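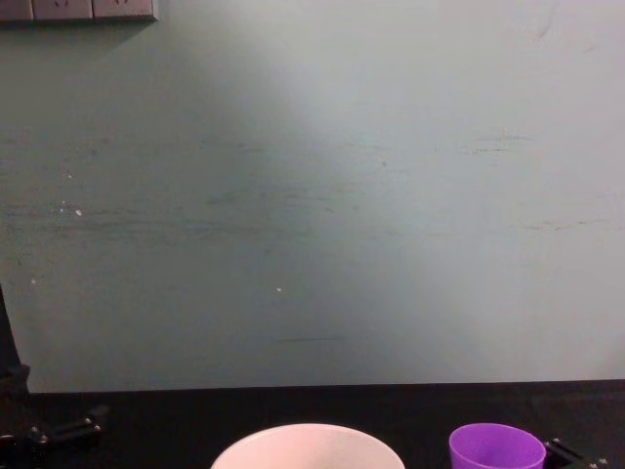

Figure 1. Painted wall above a tabletop, Dillholm site.

4.2 Do wall colors calm people down?

The claim that pale green walls lower stress in workplaces and clinics is repeated so often that most design guides no longer bother to cite anything for it. Where a source is given, it usually leads to another guide. We followed the trail as far as we could and found very little at the end of it apart from old advice about operating rooms, where the argument was about glare and had nothing to say about mood. A further difficulty is that "pale green" is treated in this literature as one thing. The wall in Figure 1 carries a single muted grey-green, yet it reads as teal toward the left and close to a whitish mint on the right, where the light is stronger. A participant facing one end of such a wall and a participant facing the other are not looking at the same color in any sense that a rating scale could pick up. Studies that report a paint code and leave out the lighting have told us what was in the can.

The Brarnport survey is the one most often quoted in support of the calming effect, and it deserves a closer reading than it usually gets. It drew 308 usable responses from office staff, each of whom rated their own room for comfort and their own week for stress. Staff in green rooms reported lower stress. They also had larger rooms, and the green rooms were on the side of the building away from the road. The authors mention the road once, in a footnote. Jacquet raised the same objection in a short reply, and the answer he received was that participants had not complained of noise. They had not been asked.

Arnardóttir's trial is better. Participants were assigned to rooms by lot, the rooms were the same size, and each session lasted 90 minutes, long enough for the novelty of a freshly painted room to wear off a little. Two of the rooms were green and two were white. The difference in self-reported calm was small and favored green, but the difference between the two white rooms was almost as large. The paper explains the first gap by color and does not explain the second. We do not see how a reader can accept the one and ignore the other.

There is also the matter of upkeep, which the field has mostly left alone. Laboratory walls are painted for the study and photographed clean. Walls in use pick up scuffs at the height of chairs, carts and elbows, and people form opinions about a room from that sort of thing too. The Jarnarska follow-up revisited its rooms in July and found that ratings had dropped in every color. This was described as "habituation." It may have been, but no one recorded the condition of the paint, and a room that looks neglected is a simpler account of why people liked it less.

None of this shows that wall color has no effect. It shows that the designs used so far could not have told a color effect apart from light, noise, room size or wear. In our own analysis (Section 5) we therefore treat room as the unit, enter color last, and report the result with and without the lighting readings taken at seat level. Readers hoping for a recommended shade will not find one there.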